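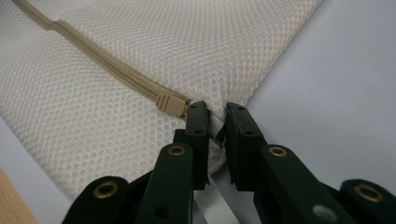 Fig. 1. Mesh bag with a beige zip, one corner held between the gripper's jaws.

Week 6: Can it do the washing yet?
Notes by Mohammed-Awal Agyeman, July 2026

I promised you a straight answer this week, so: bits of it, on a good day. Loading a drum is fine. Pressing the button is fine (we did that in April, and you all got bored). It's the soft stuff in between that's still hard, and a mesh bag is about as mean a test as I know.

Look at the zip in Fig. 1. It's closed, and the pull is at the end of the track, right next to the jaws. You or I would pin the corner with one hand and tug the pull with the other, probably while talking to someone! For a machine that's two jobs that have to agree with each other, on cloth that moves every time you touch it. Pinch the corner and it bunches up into a fold, and then the bag is a different shape from the one you planned for.

The Felora trials are in your reading pack. They ran 345 attempts at opening a zipped bag and 77 of them worked. Zotell got further with stiff canvas, but please don't compare the two directly, the bags were nothing like each other. Adjei's chapter is the one to read if you only read one (start at page 47, the first part is mostly history).

Things I'd like you to think about before the seminar:

Which hand does the harder job when you open a bag, the one holding or the one pulling?

Would you change the robot or change the bag? A bigger pull is cheap.

How would the machine know the zip had stuck?

Bring a zipped bag of your own, any size. We'll be in the Jurnum room, which seats 18, so come early if you want a table.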